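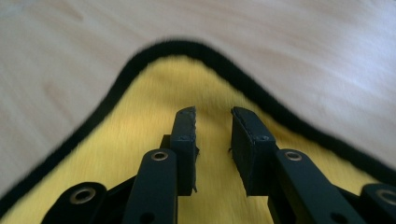 Ticket 201 – Radio de quai muette côté police, station Ulcombe

Ouvert le 5 mai 2008 par Aldana Urrutia, poste de commandement transport. Les agents en patrouille à Ulcombe reçoivent le central mais le central ne les entend plus dès qu'ils descendent sur le quai 2. Dans le hall et à l'extérieur, tout passe. Premier contrôle fait à l'atelier : portatif de l'agent ouvert, contacts de batterie et prise du micro déporté nettoyés. Pour ce genre de nettoyage, prendre un chiffon microfibre comme le jaune posé sur le bois, bien sec, et pas d'essuie-tout, qui laisse des fibres dans la prise. Portatif remonté, essai sur le quai 2 : même défaut.

Priorité : haute. Une interpellation a eu lieu sur ce quai la veille et l'agent a dû remonter l'escalier pour demander du renfort.

Suivi

Uthai Ruangrit : Échange du portatif contre un appareil de réserve, même canal, même programmation. Défaut identique. Ce n'est donc pas l'appareil. J'ai aussi essayé avec l'antenne longue, sans différence. Le signal descendant est correct sur toute la longueur du quai.

Aldana Urrutia : Est-ce que les agents de Wuddale ont le même problème ? Ils sont sur le même répéteur.

Uthai Ruangrit : Non. Wuddale passe dans les deux sens, quais compris. J'ai fait l'essai dans les deux tunnels d'accès.

Analyn Villanueva : Je regarde le journal du répéteur. Les appels montants depuis Ulcombe quai 2 arrivent bien à l'amplificateur de tunnel, mais rien n'en sort vers la surface. L'amplificateur ne remonte aucune alarme. À vérifier sur place : l'alimentation de la voie montante, le câble rayonnant, le coupleur Cieślak dans l'armoire du local technique.

Uthai Ruangrit : Accès au local obtenu pendant la coupure de nuit. Alimentation bonne. Câble rayonnant mesuré sur 750 mètres, pas de rupture, atténuation conforme au relevé d'août. Le coupleur est du modèle prévu, serré, pas de trace d'humidité.

Analyn Villanueva : Quel est le seuil d'ouverture sur la voie montante ? Sur la fiche de mise en service il est à 100.

Uthai Ruangrit : Il est à 1000.

Analyn Villanueva : Voilà la cause probable. À cette valeur l'amplificateur considère les portatifs comme du bruit et laisse la voie fermée. Quelqu'un l'a touché lors de la dernière visite ? Je ne trouve rien dans le cahier du local.

Apinya Kaewsai : La visite Vendimholm portait sur la mise à jour du logiciel de l'amplificateur. Leur bon d'intervention ne mentionne pas de changement de seuil. Il est possible que la mise à jour ait remis la valeur d'usine – je leur pose la question par écrit.

Uthai Ruangrit : Seuil remis à 100, configuration enregistrée, amplificateur redémarré. Essais avec deux portatifs depuis les deux bouts du quai 2, l'escalier et le couloir de correspondance. Le central reçoit partout. Bouton de détresse essayé aussi, reçu et acquitté.

Aldana Urrutia : Confirmé côté central. Je lève la consigne de patrouille en binôme avec relais dans le hall.

Apinya Kaewsai : Réponse de Vendimholm : la mise à jour remet bien les seuils à la valeur d'usine si la configuration n'a pas été sauvegardée avant. Ils vont l'ajouter à leur procédure. Wuddale n'a pas encore reçu cette version.

Adalberto Moura : Bloquer la mise à jour de Wuddale tant que la sauvegarde n'est pas faite et vérifiée. Après chaque intervention en tunnel, essai montant et descendant avec le central avant de rendre le local. Noter les seuils dans le cahier.

Statut : résolu. Reste ouvert : sauvegarde de la configuration de Wuddale, attribuée à Uthai Ruangrit.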